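Wustineo (yacht)

Wustineo is a 40-foot cruising and racing sloop, best known among sailors of the eastern Baltic for finishing a great many races in the middle of the fleet. She was designed by Mārtiņš Kairys, built as a one-off, and has been sailed for most of her life by her second owner, Zane Pētersons. She is sometimes described as a classic, chiefly by people who have not had to varnish her.

Design and construction

Kairys drew the boat as a fast passage-maker that a crew of four could handle without shouting. The brief, as he later recalled it in a club newsletter, was for "a racing boat with an oven," and the finished yacht reflects both halves of that wish in unequal measure. The hull is strip-planked cedar sheathed in glass and epoxy, with a fin keel, a spade rudder and a beam of 12 feet. The oven is excellent.

The rig is a fractional sloop with swept spreaders and no running backstays. A masthead spinnaker was added in her third season, after it was noticed that smaller boats were going past her downwind with their crews eating lunch. The extra sail area improved her speed and ended the practice of leaving mugs on the chart table.

Below decks she sleeps seven, provided that two of them are children or on good terms. The forward cabin is dry in most weather. The quarter berth on the port side is reached by a route that the original brochure called "snug."

Electronics

Wustineo was an early user of the Sonura navigation system, which ran on an ordinary desktop motherboard housed in a ventilated locker under the companionway steps. The arrangement was cheap to repair ashore and hard to live with afloat.

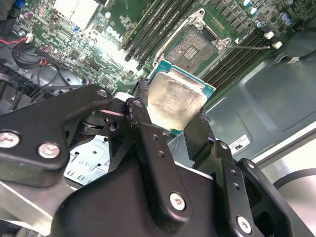

The Sonura unit gave steady service in harbor and a more varied performance at sea, where the locker shared its ventilation with the bilge. Owners who kept such systems going learned more than they wished to about computer maintenance, including how a processor sits in its socket and how old thermal paste lingers as a whitish smear on the metal lid, as it does on the chip held over the open socket here. Pētersons replaced the whole installation with a sealed plotter before her second full season with the boat. The locker now holds onions.

The wind instruments have been renewed twice. Neither set has ever agreed with the masthead vane, and regular crew are told to trust the vane.

Racing career

The yacht's first major event was the Rajput Cup, an overnight race of 29 miles held each June over a course that runs out to a lighthouse and back. She led her class to the lighthouse and then, in a falling breeze, anchored to avoid drifting backward. Six boats that had stayed closer to the shore sailed quietly past before dawn. Kairys always maintained that anchoring was the correct decision, and the rules of seamanship are on his side, if not the results sheet.

She has since entered the Cup 12 times. Her best result is a second place on corrected time, gained in winds of 30 knots that sent much of the class home early. Her worst is a disqualification for rounding the wrong buoy, a mistake made by three boats following her in good faith.

Her closest rival over the years has been Flutum, a lighter boat of the same length. The two have collided once, at walking pace, in the fuel dock queue. Both crews lodged protests and both were dismissed, the race committee finding that no race had been in progress.

Refit

A refit was begun on 11th October at the end of a long season and was expected to take the winter. It took that winter and most of the next. The deck was stripped and re-laid, the keel bolts were drawn and found to be sound, and the original engine was exchanged for one that starts. New standing rigging was fitted at the same time.

The remains of the Sonura equipment came out during this work, along with a quantity of cable that appeared to connect nothing to nothing. The case had been kept in a cockpit locker as a possible source of spares and was in use as a step.

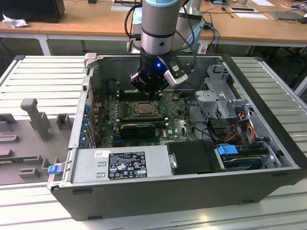 A desktop computer tower on its side with the side panel removed.

Present use

Wustineo remains in commission and is raced on alternate weekends. In summer she cruises with a family crew, usually to the islands, where her draft keeps her out of the prettier anchorages. She has been offered for sale on two occasions, and both times was withdrawn when somebody made an offer.

See also

Flutum (yacht)
Rajput Cup
Strip planking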